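Carvalho Street underpass mural: surface work complete

Surface preparation on the Carvalho Street underpass in Dreltdale ended in September. The north wall, 168 feet long, was pressure washed, patched and primed. Loose mortar was raked out at 19 joints and refilled. The south wall remains closed until the drain above it is repaired.

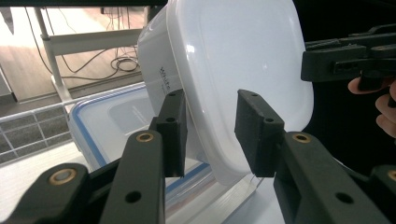
Painting will start at the Greven Avenue end and move east. Menaka Siddiqui's design uses a one-foot grid, which will be chalked on the wall before any color goes on. The final coat is a clear anti-graffiti sealer and needs dry weather to cure.

The sidewalk stays open on the south side. Residents who want to paint a section can sign up at the Primach Library desk until 6 p.m.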